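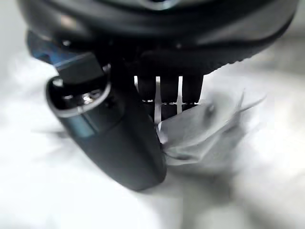

Crumpled translucent piece in a black gripper, Dustberg. Close range, just above the surface.

Lounge Corner, Dustberg: Carpet, Lamp and Seat

Fri 27 October
348 views · 64 shares · 2 comments

The gallery covers one corner of the ground floor lounge at Dustberg after the July refit. The work in this corner was limited to floor covering, baseboard, one lamp and one upholstered seat. Walls were repainted in the existing light gray, and the pillar stayed white. The rest of the lounge has its own page and is left out of this one.

Three suppliers were used. Carpet is Jendateo, pattern 882. The floor lamp is Baseck. The seat is Juntunen, in the light gray fabric, ordered without the matching footstool.

Carpet

Pattern 882 is a gray ground with short, thin streaks in lighter and darker tones. The streaks are staggered and read as diagonal bands when the carpet is laid square to the room and viewed from the door side. Laying it the other way was tried on a loose piece before cutting. The bands then ran toward the window wall and the joins were easier to find, so the first direction was kept.

The carpet is cut tight to the wall and the pillar, and the black baseboard was fitted afterward. The inside corner, where the pillar baseboard meets the wall baseboard, was the slowest part of the job. The two lengths do not meet at a true right angle. The wall length was trimmed twice and the small gap left over was filled and painted black.

Vacuum with the brush head up. Spot cleaning is with plain water and a white cloth, blotted from the outside of the mark toward the middle. Colored cloths have left a tint on the lighter streaks in the test piece.

Lamp and pillar corner: black pole on a flat round base, placed a short distance out from the pillar.

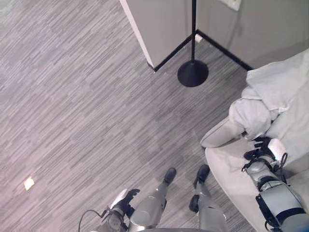 Lamp position

The lamp was first placed hard against the pillar. In that position the shade touched the wall paint and the cord was pinched behind the base. Moving the base out onto open carpet fixed both points. It also leaves enough room for a narrow vacuum head to pass between the base and the baseboard.

The base is flat and heavy, and the carpet pile is short, so no pad is used under it. After a few weeks in one spot a Baseck base leaves a round mark in this carpet. The mark lifts with a damp cloth and light brushing. Turning the pole does not help with leveling. If the lamp leans, lift it, check that no carpet edge or cord is caught underneath, and set it down again.

Bulb replacement is from standing height. Let the lamp cool first. The shade ring is a left-hand thread on this model and has been forced the wrong way once already.

Seat

The Juntunen seat has a curved shell with a high rounded back and a padded arm that rolls outward. The shape takes more floor than the catalog drawing suggests. The drawing gives the width at the base, and the arms are wider than the base. Anyone planning a similar corner should measure at arm height.

The fabric is close to the wall color, which was the intention. It is also close to most of the pale throws and towels kept in the lounge, which was not planned. A pale cloth left over the back is easy to miss from across the room. The evening check now includes running a hand over the top of the backrest.

Cloth on the backrest: pale gray-white against light gray upholstery, bunched into loose folds. Plain gray wall and white wall plate behind.

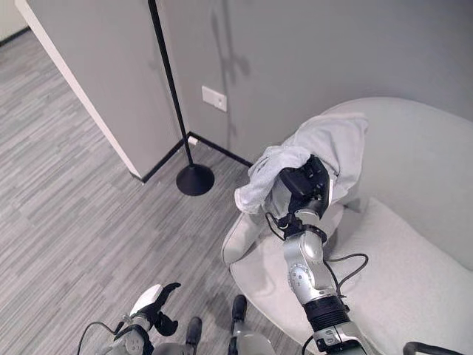
Cloths are lifted off the seat before any other tidying is done in the corner. Take hold near the middle, raise the cloth clear of the backrest, then find two corners and shake it out over the carpet. Dragging it across the arm pulls lint onto the upholstery, and pale lint on this fabric only comes off with a roller.

Fold in half lengthwise, then in half again, and finish with a third fold so the cloth fits the cabinet shelf. Cloths that are stained or damp go to the laundry bag. Cloths that have only been used on the seat can go back on the shelf for the week.

With the back clear, press the seat cushion level from the rear edge forward. Creases near the front edge are normal and come back after use. They are not a fitting fault and the supplier will not treat them as one. Run the crevice tool along both sides of the cushion and across the back. The cushion is not reversible.

Check the wall behind the seat at the same time. The seat should stand clear of the wall plate so the paint around it does not get rubbed. The earlier scuffs were at the height of the top of the shell and were touched up with the remaining half can of gray.

Order of work for the corner

1. Remove cloths and any small items from the seat and floor.
2. Fold and store, or bag for laundry.
3. Level the cushion and clean the crevices.
4. Dust the lamp pole and base.
5. Wipe the baseboard, starting at the inside corner.
6. Vacuum the carpet last, along the streaks.

Small items collect where the two baseboards meet. Pick them up by hand before the vacuum goes in.

Still open: a second cord clip for the lamp, and a replacement for the short length of baseboard on the door side. Both are on order.

64 shares
2 comments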